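4.2 Toilet Cleaning as a Test Chore

Of the household chores considered in this study, toilet cleaning was the one most often named by prospective users and the one least often attempted in the literature. Table wiping and dish loading take place at a convenient height, with good light and room for the elbows. A bathroom gives a machine none of these. The bowl is low, the surface that matters most is curved inward, and the tool must pass over the rim at one angle and work below it at another.

We divided the chore into three stages: approach, in which the robot takes a stance beside the fixture; entry, in which the brush is brought over the rim; and scrubbing, in which the bristles are held against the inner surface while the hand moves. A supporting contact with the free hand was permitted at any stage. Figure 3(a) shows the humanoid standing next to the toilet with the brush in its gripper.

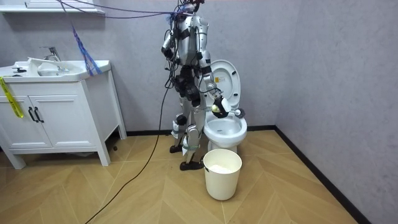
Nadine Fakhoury objected, in written comments on a draft of this section, that a chore is finished when the householder would agree that it is finished, and that scoring by stages rewards a machine for standing in the right place. She proposed a single pass or fail mark for each trial. We have kept the stages for diagnosis but accept the point, and the completion rates in this paper count only trials in which every stage was passed.

Under that rule the results are modest. Of 589 trials in the Clerkwood series, 58 were scored as complete. Most failures fell in the scrubbing stage. The path of the brush was usually correct, but contact pressure was not – the controller either pressed too lightly to clean or hard enough to turn the handle in the grip. A person corrects for this without thought, largely by feel. The force estimates available at the wrist were too coarse for the same purpose.

Bracing with the free hand deserves separate mention. Figure 3(b) shows the brush head inside the bowl while the other hand rests flat on the lid section.
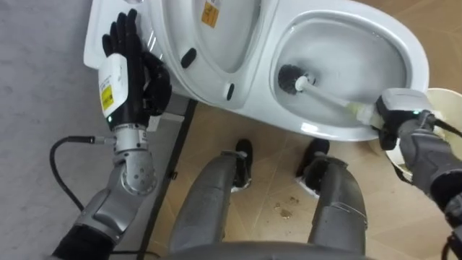
Figure 3. Standing posture (a) and two-handed contact (b). Photographs: Makis Kouris / Stavum.

Achterberg and Halvorsen treat such bracing as a matter of balance alone. Our logs suggest a second use, in that a steady contact gives the controller a fixed point from which the position of the rim can be estimated again during the stroke. Trials with a brace had fewer missed strokes, although they took longer and placed the free arm where it could not be used to recover a slipping tool.

We therefore do not claim that the chore has been automated. Parts of it can be carried out under supervision, at a pace no household would accept. Whether better sensing at the wrist would be enough to change this is taken up in Section 5.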